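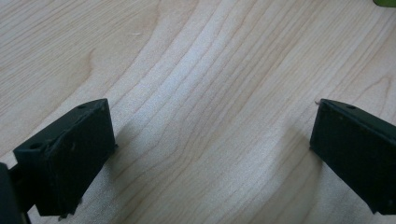
Octobre, 8 h 15. Reprise du dossier d'équipement pour l'exercice à venir. La demande porte sur quatre pinces à main instrumentées et un bras de table, auxquels s'ajoutent les consommables. Le devis de Benia est parvenu hier soir ; celui de Brakuvis reste attendu, malgré deux relances.

L'offre de Benia distingue désormais le corps de la pince et les doigts, ce que nous avions demandé au printemps. Il convient d'en tenir compte dans l'imputation : le corps relève de l'investissement, les doigts du fonctionnement. Le doigt sombre de gauche actuellement en service porte des éraflures, et son bord inférieur présente de petites irrégularités. Je propose d'inscrire 30 paires de rechange, à commander en deux fois.

11 h. Entretien téléphonique avec le service des achats. Le seuil de mise en concurrence sera atteint si le bras et les pinces figurent sur le même bon. Le service déconseille toute scission de la commande et demande une troisième offre. Hatow a été sollicité dans la matinée, sur la base du même cahier des charges. Délai annoncé pour la réponse : 4 jours ouvrés.

Le plan de charge a été revu à cette occasion. Les essais de préhension sur table en bois clair occupent nearly la moitié des créneaux, et il n'est pas envisagé de modifier le plan de travail avant la livraison.

14 h 30. Examen du contrat de maintenance proposé par Hrytsenko. La prestation couvre l'étalonnage et le remplacement des pièces d'usure, hors doigts. La clause de reconduction tacite devra être retirée – le service juridique l'a déjà refusée l'an dernier pour un autre marché. Répartition retenue à ce stade : 70 % de l'enveloppe pour le matériel, le solde pour la maintenance et la formation.

17 h. La fiche 71 du registre des besoins a été mise à jour et transmise à la direction. Restent à joindre le devis de Brakuvis, l'attestation d'assurance de Benia et le plan d'implantation du bras. Vérifier également si les frais de port sont compris dans le prix unitaire des doigts.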